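About Skarnance Bread Baskets

We love bread, and we love a table with bread on it! Skarnance began in the back half of a bakery on Brudbridge Street, where the rolls were always good and the baskets they went home in were a bit of an afterthought. So we started putting together baskets of our own, first for neighbors and then for the inns and lunch rooms around Astmont. Today we fill 640 of them in a busy month, and it's still the part of the morning everybody wants to be on.

A basket starts with the big loaf. We set it down first, usually on a slant, and then the small rolls go in next to it wherever there's room. Braided loaves are our favorite for this (all those shiny bands of crust!), and a roll with a good lumpy top looks wonderful beside one. We bake 13 kinds of roll through the year, plus 4 braids, and the seeded ones tend to go before lunch.

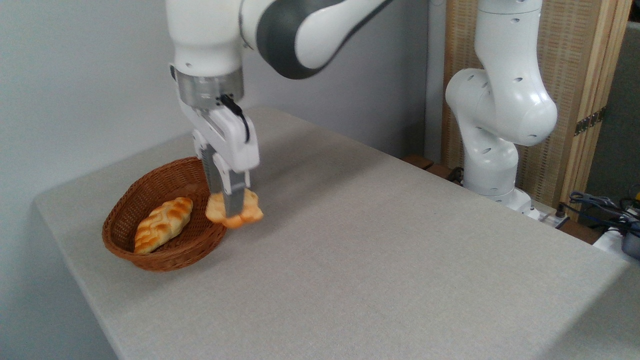

A braided loaf in its oval wicker basket, with a small roll to go beside it.

The baskets matter to us just as much. We like them shallow, so you can reach in without digging, and we like a rolled rim that's kind to your hands when you pass it down the table. Ours come through Mohammadi, a family shop that has been selling wicker for 17 years and still lets us come in and pick through the shelves. Bring yours back when the bread is gone and we'll fill it again for the price of the bread.

Our front counter opens at 7 in the morning, and the coffee is on a little before that. Come in and tell us how many you're feeding and whether anyone at your table is a crust person or a middle person, and we'll make up a basket while you wait. Holiday braids go on the order sheet in February, so ask for one at the counter.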